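Skin and cold weather – a quick one

2021-03-11

Promised this for the last issue and ran out of room, sorry. Dry skin. Half the emails since the winter one were about it so here goes, in no particular order.

Hot showers. Lovely, terrible for you. Lukewarm, short, pat yourself down with the towel and get the cream on while you're still a bit damp. Two minutes, if that. Don't wait till you're dressed and the kettle's on, you won't go back up and do it.

Soap – less of it. Armpits, feet, the obvious places. Shins don't need soap every day. Faces hardly ever do. The chemist in Lestport has the plain unscented wash back in, top shelf, next to the plasters. Big bottle is the better buy.

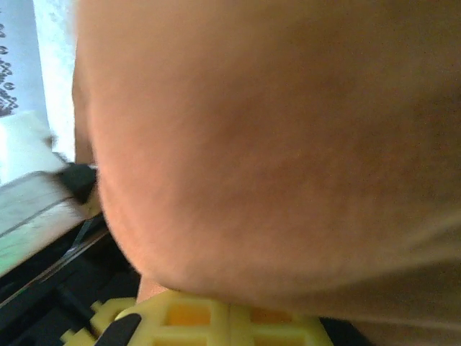 Shaving next. Shave after the wash and not before, go with the hair, rinse the blade more than you think you need to. Change the blade when it starts to drag. If your neck comes up in bumps leave it alone for a few days, and no aftershave with alcohol in, however nice the bottle. Several of you swear by the Pernier balm. I find it greasy but it does calm things down, and the small tube fits in a coat pocket.

Scarves! Wool on a sore neck is asking for it. Cotton one underneath, or wash the wool one properly, it's probably still got last year's washing powder in it.

Hands. Gloves for the washing up, gloves for the bins, thick cream at bedtime. Cotton gloves over the top if you can stand it. I can't.

Heating – turn it down a notch at night and dont sleep with your face by the radiator. A bowl of water on the sill helps a bit, mind the cat.

If a patch is cracked, weeping, spreading or just hasn't shifted in a couple of weeks, ring the surgery and get it looked at. Same for any mole that's changed. Please don't email me photos of them, I'm not a docter.

Sun cream next time, well before August. Harries has the 100 ml bottles in already if you want to get ahead, and the Wurneo one is on order.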